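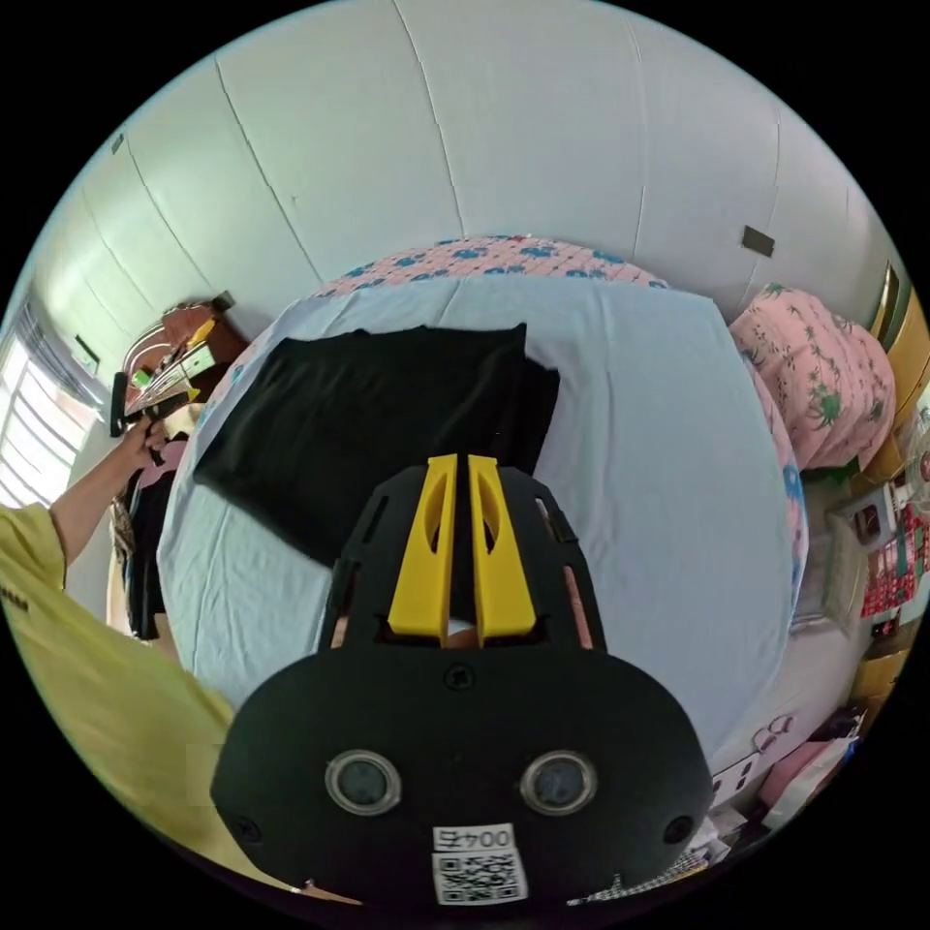
Where do we fold? On the bed, on the pale blue sheet, with the pillow left at the wall end.

Sunday, 16:00. Continued with the dark clothes from the Filtetti list. Thịnh Chu asked me to note every difficulty, also the small ones.

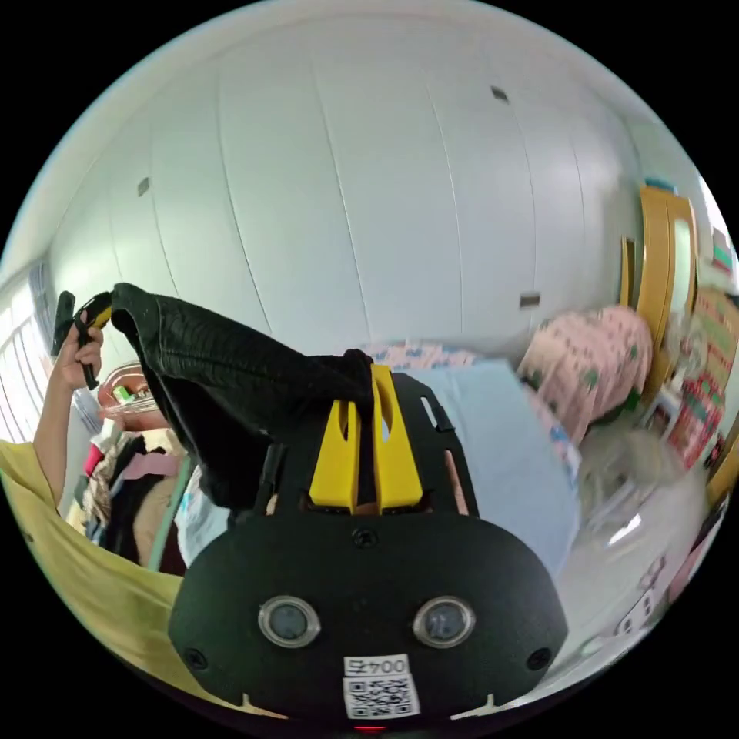 When should a garment be shaken out? Before it is laid down – creases are harder to remove when the fabric is already flat.

Black on black is tiring for the eyes. I lost the side seam two times and had to begin again from the collar. 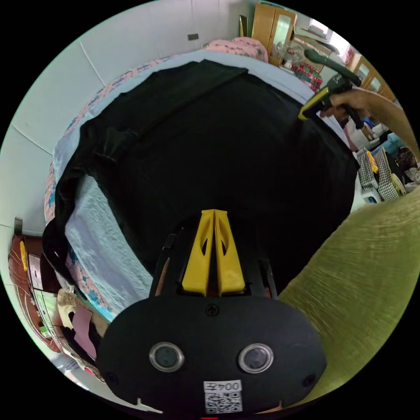

Which part is folded first? The sleeves, always inwards, and then the hem goes up to the shoulders.

Bogdan Iordache prefers thirds, I still use halves. To compare next time: width of the stack, 32 cm is the limit for the Hoxha shelf. Item 13 must be folded again.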